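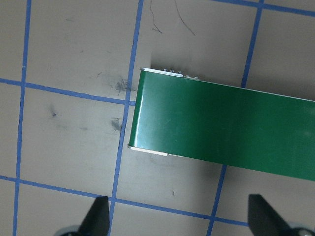

Belt cleaning at the Hidamgate training hall follows the procedure below, which applies to all short conveyor units, including Unden and Sandberg models. Before starting, the operator must know which parts of the unit may be touched and which may not. On a green belt such as this one, pale patches on the surface should be noted on the work sheet before any cleaner is applied. The metal plates on either side of the belt's end, and the bolts standing out from one of them, are left alone during routine cleaning.

## Procedure

1. Switch off the unit, disconnect the power and attach your lockout tag.
2. Brush dust from the belt toward the nearer end. Do not use compressed air.
3. Wipe the surface with a damp cloth and mild soap. Solvents are not permitted.
4. Clean the curve at each end by hand -- dirt collects where the belt turns under.
5. Wipe the side rails with a dry cloth.
6. Allow the belt to dry fully before restoring power, then run it empty for 2 minutes.

## Records

Enter the work on form 2818. If the belt drifts to one side during the empty run, stop the unit and complete form 2828 as well. Tracking is adjusted only by Stellan Söderlund or a person he has approved in writing.

Questions about cleaning supplies should be sent to Jovita Jaramillo at the Sidberg office. The cloths ordered in January are suitable for belts and rails.

Revised July 20, 2018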